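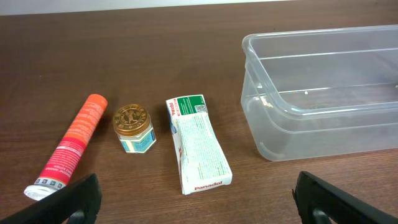
图 3-1　木纹桌面:软管、小罐、药盒,右侧为空的半透明塑料收纳盒

第三章　入耳返送:到场之后怎么架

本章讲 Siltow 603 机架主机的现场安装。乐队自带返送、场馆出主扩的那种演出。固定安装看第六章,别在这儿找。

开始之前确认:机架已落地,轮子刹住。供电是哪一路,问过场馆电工。Zakell 控制软件已经装在平板上,版本和主机固件对得上。Skenport 接口箱在台上,盖子打开。

3.1 机架就位

1. 机架放在返送位,正面朝操作的人。没有返送位的场子,放台侧,靠鼓那边。
2. 前后盖都拆下来。盖子竖着靠墙,别摞在机架顶上。
3. 看一眼后面板,运输途中最容易松的是电源锁扣和天线座。松了先拧紧。
4. 主电源插入,锁扣顺时针转到底,听到咔一声。
5. 先开电源时序器,再开主机。主机自检期间前面板灯会轮流亮,等它停。
6. 自检结束,屏幕显示上一场的场景名。没显示,见 3.9。

注意:自检过程中不要插拔网线。会卡在启动画面,只能断电重来。

注意:机架顶部不要放水杯、啤酒、效果器。散热口在上面。

户外演出另外几条。机架要有顶棚,风大时后盖虚掩,留出散热的缝。太阳直晒屏幕看不清,亮度在“显示”里调,调到最高也就那样,拿件黑T恤遮着比较实际。下雨先把 Skenport 抬离地面,再管别的。

3.2 连接 Skenport 接口箱

接口箱和主机之间走网线,主备各一根,所以是 2 根。网线单段长度最多 40 米,超过了要加中继,中继不在标配里,找租赁商。

1. 主线插主机后面板 PORT A,另一头插接口箱 PORT A。
2. 备线插 PORT B 对 PORT B。A 和 B 不要交叉。
3. 两根线走不同的路径。一根沿台口,一根绕台后,这样叉车压断一根还有一根。
4. 看接口箱正面的链路灯。绿色常亮,正常。绿色闪烁,正在同步,等。橙色,时钟不对,看 3.3。不亮,线没插到底或者线坏了。
5. 拔掉主线试一次切换。声音应该不断,Zakell 上弹黄条“备用链路工作中”。
6. 插回去,黄条自己消失。不消失就点一下黄条右边的叉。

提示:卷线盘上剩的线要全部放出来,平铺,画8字。不要带着盘用。

提示:走道上的线压线槽。没有线槽用胶带,顺着线贴,再横着加固。胶带撕的时候慢一点,别把场馆地板漆带下来,有的场馆会扣押金。

3.3 时钟

现场只能有一个主时钟。通常是主扩调音台。场馆那边没有数字连接、只给模拟的,那就由 603 做主时钟。

1. Zakell 里进“系统”,再进“时钟”。
2. 来源选“外部”或者“本机”。先问场馆调音师,再选。
3. 采样率跟主扩一致。不一致会有咔嗒声,间隔几秒一下,很像电源问题,但其实是时钟。
4. 点“锁定”。锁定后图标变实心。
5. 开着音乐听一分钟。有杂音,回到第 2 步。

注意:演出中途不要改时钟来源。所有耳机会同时静音,之后可能有一声很大的爆音。改之前让所有人把耳机摘下来,亲眼看到摘了再点。

和场馆用同一台分线器时,地线开关先全部断开状态听一遍,有嗡声的那一路再单独拨。别一口气全拨。

3.4 天线

天线用 Aguirre 桨形,接收发射各用自己的座,标签颜色对上就行。标签掉了的,看座子下面刻的字。

1. 天线支架撑开,高度超过站着的人的头顶。
2. 桨面朝舞台中央,略微往下。
3. 两支天线分开放,不要并在一起,也不要叉成一个十字。
4. 馈线拧到手紧。不要用钳子。
5. 馈线多出来的部分绕大圈,挂在支架腿上。不要硬折。
6. 人走到舞台最远的角,看信号格。掉到一半以下,调天线角度,先别急着加功率。

注意:天线和 LED 大屏保持距离。屏幕背后尤其不行。大屏亮起来之后信号格要再看一遍,装台时屏幕关着,看着什么都好,一到灯光联排就开始断。

注意:金属桁架夹在天线和舞台之间,也会挡。

音乐节换场快,天线可能来不及单独架。这种情况把支架整个留在台侧不收,馈线盘在支架上,上一支乐队撤完直接推过去。提前跟舞台监督说一声,位置用胶带在地上标出来。

3.5 频率

各地能用的频段不一样,跨境巡演每过一次边境都要重新查。当地主办方有义务告诉你,但他们经常忘。出发前发邮件问,拿到书面答复再打印出来放机架抽屉。

1. 关掉自己所有的发射机和话筒。
2. Zakell 进“射频”,点“扫描”。扫完之前不要碰屏幕。
3. 扫描图上高的地方是别人在用。避开。
4. 点“自动分配”。软件会把频率排好,列在右侧。
5. 把列表发给场馆的人,也发给同场其他乐队。谁有冲突当面谈。
6. 冲突的那一路,手动改,改完重新点“校验”。绿勾才算过。
7. 点“写入”,发射机更新。
8. 腰包逐个用红外口同步。腰包贴近主机前面板,按住侧键,震一下就是好了。

提示:同步完在腰包背后贴胶布,写名字。写名字,别写“吉他”,两把吉他的时候会吵起来。

提示:扫描结果只代表那个时候。开门进观众之后再看一次。

音乐节上常有专门的频率协调人。有的话,频率由他给,你不要自己分配。到场第一件事去找他签到,拿到的纸条拍照存下来,照着手动输入,第 4 步跳过。

3.6 输入对位

场馆给的通道表和你的通道表几乎不会一样。对位花点时间,值得。

1. 把乐队的通道表打开,放在平板旁边。纸的也行。
2. 台上留一个人,从第一路开始,逐路敲话筒或弹一下。
3. 台下看 Zakell 电平表,跳的是哪一路,名字改成对应的。
4. 没跳:查话筒开关、幻像供电、线、接口箱。按这个顺序查。
5. 需要幻像供电的打开,开之前先把那一路静音。
6. 增益调到乐手用演出的力度演奏时,电平在绿色上段,偶尔碰黄。红了就降。
7. 全部对完,点“保存输入”,名字用城市名。

注意:增益是和主扩共用分线器的模拟信号,你动你的,不影响主扩。如果走数字共享,增益只有一方能动。先讲好谁动。讲好之后另一方那边锁掉。

伴奏轨和节拍器也在这里对。节拍器单独一路,绝对不要进主扩。检查办法:单独放节拍器,让人站在观众区听。听见了,马上找是哪里漏的。

观众话筒放台口两侧,朝观众,只给耳机不给主扩。歌与歌之间推一点起来,乐手不会觉得自己关在罐头里。唱的时候收回去。

3.7 混音与试音

从上一场的场景开始,不要从零调。乐手已经习惯了的东西,换个场子大致还是那样。

1. 载入上一场场景。“保留输入增益”这一项打勾。
2. 所有腰包音量拧到最低,再发给乐手。
3. 乐手戴好耳塞,自己慢慢开音量。告诉他们停在舒服的位置。
4. 先放鼓。鼓手一个人打一段。
5. 加贝斯,然后吉他、键盘、合成器,最后人声。
6. 一个人一个人问。用手势:指自己的乐器,往上或往下。对讲话筒也可以,但别同时讲话。
7. 一首完整的歌过一遍。选最吵的那首。
8. 再选一首最安静的,听底噪,听节拍器有没有盖住人声。
9. 保存。名字用城市名加“演出”。

主唱的混音里,人声压缩要轻。压得重了主唱会越唱越大声,嗓子撑不到巡演后半段。混响可以给,短的,量少。

鼓手一般要体感,用座椅振子。振子接主机的辅助输出,和耳机那路分开调。刚开始推得小一点,问他屁股有没有感觉。有了就停。

提示:平板给乐手自己调可以,进“个人混音”模式,只看得到他自己的那份。密码设一个,别设成生日。

注意:限幅器出厂默认打开,保护听力。不要关。乐手要求再大声,先问他耳塞有没有塞严,换个海绵套试试。塞不严的时候低频全跑了,再推电平也没用。

暖场乐队要借用返送的话:另存一个场景,给他们用备用腰包,你们自己的那几只不外借。电池另算。用完马上收回来,放进抽屉。

3.8 演出前检查

开场前做,逐条过,签字。别凭记忆。

1. 腰包换新电池。旧的一律拿走,不要和新的放一个盒里。
2. 备用腰包 2 只,调到主唱和鼓手的频率,开机,音量最低,放在台侧伸手能够到的地方。
3. 信号格看一遍。大屏亮着看。
4. 链路灯绿色常亮,主备都是。
5. 时钟图标实心。
6. 场景是今天的。名字念出来确认。
7. 对讲通。返送对主扩,返送对台侧,都喊一声。
8. 节拍器听到,观众区听不到。
9. 平板电量够,充电线插着。
10. Zakell 点“演出模式”。改设置的菜单会锁住,推子还能动。

换场时间短的音乐节,只做 1、3、4、6、8。其它的提前在后台做掉。

记录表上签名的人就是当晚负责的人。交班时一起看一遍再签,口头交接不算。上一版的检查表少了第 8 条,如果你手上那份没有,请更换。

3.9 常见问题

开机后没有场景名
存储卡没读到。关机,后面板小盖打开,卡取出再插回。还不行,从 Zakell 平板端“恢复到主机”。平板里留有最近保存的那份。

单个乐手听不到声音
先换备用腰包。换了再查,别让人在台上等。查的顺序:腰包电池、频率、耳塞线、那一路混音有没有静音。耳塞线最常坏在弯头那一段。

所有乐手都听不到声音
看主机屏幕。黑的,查电源。亮着,看链路灯。链路正常就看总静音键,是不是有人碰到了。演出里碰到总静音的概率比你想的高。

声音断断续续
台上某个固定位置断:天线角度。到处都断:有人占了频。先找同场谁刚开机。演出中不能重扫,切到备用频率,Zakell 上长按那一路名字,选“跳频”,腰包会跟着走。没跟过来的,台侧重新红外同步。

咔嗒声
时钟。见 3.3。不要在演出中改来源,忍到歌间,或者退回模拟。

左右反了
腰包里“立体声/单声道”误触。长按侧键进菜单改回。也可能耳塞戴反了,问一下。

平板连不上主机
平板自己跳到场馆的无线网去了。断开那个网络,选主机的。场馆网络点“忘记”,以后就不会再跳。观众进场后无线很挤,平板能插网线就插网线,转接头在抽屉左侧。

屏幕提示“场景版本不符”
主机和平板的固件不一样。演出当天不要升级。点“以兼容方式打开”,先把今晚演完,第二天在车上或者酒店再升。

3.10 收场

1. 乐手下台,腰包直接收,不要让他们带回休息室。少一只就马上问,上车之后再找很难。
2. 腰包关机,电池取出,擦汗。用干布,不要喷酒精到显示窗上。
3. 耳塞各归各的小盒。
4. Zakell 退出演出模式,保存,再导出一份到平板。
5. 静音,先关主机,再关时序器。顺序和开机反过来。
6. 拔网线,按锁舌再拔。线头套上保护帽。
7. 卷线,一正一反地卷。绑魔术贴。
8. 天线收进软袋,支架腿收拢,馈线单独放。
9. 机架盖扣好,前后锁扣都扣。推上斜坡时两个人,一个在下面。

注意:冬天从车里搬进暖的场馆,机架盖先别开,放到和室温差不多再通电。

注意:飞行运输时存储卡取出来随身带。电池按航空公司的规定走,规定每家不同,提前看。

交接单留在机架抽屉,写清楚:哪根线坏了,哪只腰包有问题,下一场要买什么。坏线打个结,一看就知到。不要把坏线放回好线那堆里。

本章由 Koen Kramer 整理,按巡演现场的反馈改过几轮,5 月那版之后 3.5 和 3.8 有变动,旧的打印件请扔掉。发现写错的地方,在 Zakell 里点“反馈”,附上固件版本和机架背面的序列号,截图也行。

第四章接着讲和主扩调音台的数字连接。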